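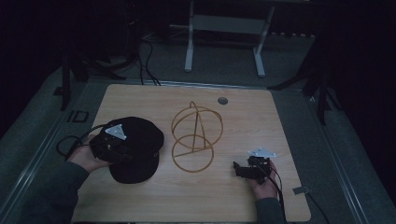

02/01/2018
By Saadet Gündoğdu
4 min read

The Coşkun hat works in Griltodstead opens its doors to the public twice a year, once in winter and once in April. I went to the winter one. The factory is a long brick building behind the rail yard, and the visitor entrance is on the side, past the loading dock, where a paper sign tells you to ring and wait. Most of what is made inside is felt: fedoras, a flat-topped riding hat, and a range of plain wool hats that are sold under the Vallura name. Baseball caps are a smaller line, added later, and a black one with a curved brim is the best seller of these. A tan wire form for standing a hat on is also in the catalog, and the shop at the end of the tour sells it separately.

The tour costs 12 dollars and lasts a little under two hours. Children are allowed but not in the steam room. We were asked to leave coats in the lobby, which was good advice, as the middle of the building is very warm.

We began in the store room, where the raw felt bodies come in. At this point they look like soft bells, with no real brim. They arrive from a supplier in bundles and are sorted by weight and color before anyone does anything else to them. Our guide had worked at the factory since leaving school. She let us handle a wool body and a fur one together. The fur felt is thinner and much smoother, and it weighs less than I expected. It also costs several times more, so the cutters practice on wool.

The blocking room is the loud part of the visit. Each felt body is held over steam until it goes limp, then pulled down hard over a block in the shape of the finished crown. The factory owns more than 400 blocks. Some are aluminum and heated from inside, but the older ones are wood and kept on open shelves along the back wall, with the size and style number painted on the base. Several styles have not been made in decades. The blocks are kept anyway, and now and then a theater company or a film asks for one.

A worker at the steam table blocked three hats while we stood there. He wrapped a cord around the base of the crown, pushed it down with a flat metal tool, and set the block aside to dry. He did not talk during this and the guide did not ask him to. Drying takes overnight in a heated cabinet. If the hat comes off the block too early it shrinks back and has to be done over.

The next floor up is for brims and trimming. Brims are ironed flat, cut to width with a small rotating blade, and then shaped in a press with sandbags on it. Sweatbands are sewn in on a machine called a Jeteo, which the company has used for many years and repairs itself. There are two working Jeteos and a third that is used for parts. Ribbon is still stitched on by hand. The women at the ribbon table sit by the north windows, and each has her own pins and thimble in a tin.

The caps are made in a separate room at the back. Panels are cut in stacks, the crown is sewn together, and the brim is stitched around a stiff insert and curved at the end. This part of the tour was short and we were kept behind a yellow line, so I can't say much more about it. A good week is 1000 caps, according to the guide. Felt hats go much more slowly.

After the caps we saw the inspection bench, where every felt hat is brushed, checked under a lamp, and either boxed or marked with chalk. Small faults go to the shop as seconds. I bought a gray one with a slight ripple in the brim for 105 dollars – the same model is a good deal more in the city.

The last stop was a small museum in the old office. It has order books, a few cracked blocks, and photos of the annual picnic going back a long way. The labels are typed and some have faded, so bring reading glasses if you need them. There is no café, but the bakery across the street is open until the middle of the afternoon.

Parking is limited. I took the train and walked from the station, which took ten minutes along the main road. Tickets for the April opening are sold at the factory shop and by phone. Groups are kept small and the morning slots go first.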